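Setting Up a Peg and Gear Board for Assembly Practice

I've built a few of these boards now, and the first one was a mess, so let me save you an afternoon. A task board is just a flat sheet with places for small parts to go: pegs into plates, a gear onto its peg, that sort of thing. Mine is the Jarent layout with a few changes of my own.

Start with the background. I like a plain dark tabletop and a white board, and I keep all the loose parts one strong color so they pop. Blue works great! Lay the board down before you fix anything to it and live with the arrangement for a day.
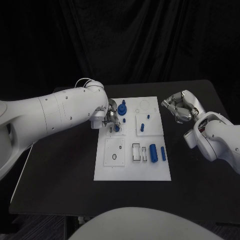 Next, mark your outlines. I draw the circles straight on the board first -- one large, plus smaller ones near it -- and only then decide where the plates go. If you glue a plate first (guess how I know) you'll end up with a circle that runs right under it.

For the pegs, I cut mine at 43 mm and 62 mm and then trim a handful much shorter. Mixed heights make the practice way more interesting. Sand the cut end lightly, and try each peg in its hole before the plate goes down. You want it to slide in with a little push and stand up straight by itself. If it leans, the hole is too wide, so print that plate again. I know, I know, but shimming it with tape never lasts.
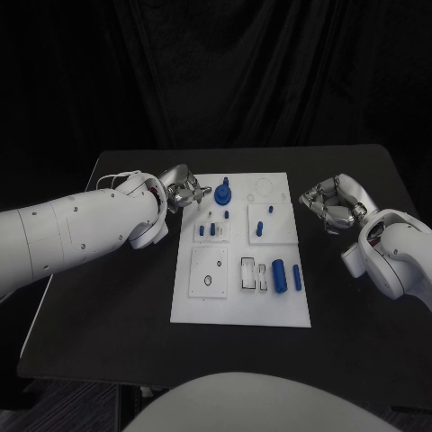
Now the plates. The small slotted one gets the short pegs in a row, and the bigger square ones go lower down where there's room to reach around them. I put a screw near each corner of the big plates and snug them up by hand -- a power driver will crack the thin ones. Clear pegs are fun to add once you're comfortable, but they're a pain to find if you drop one on the carpet.

The gear goes at the far end. Stand its peg up first and check that it's square to the board, then lower the gear over it and give it a turn with your fingertip.

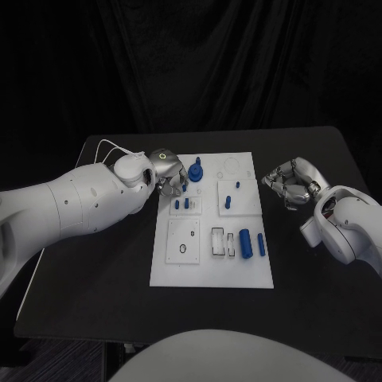 The gear at the far edge of the board, with the short pegs in their plate.

Keep the spares in a lidded tub, sorted by height. I print 100 pegs at a time and still run short by February.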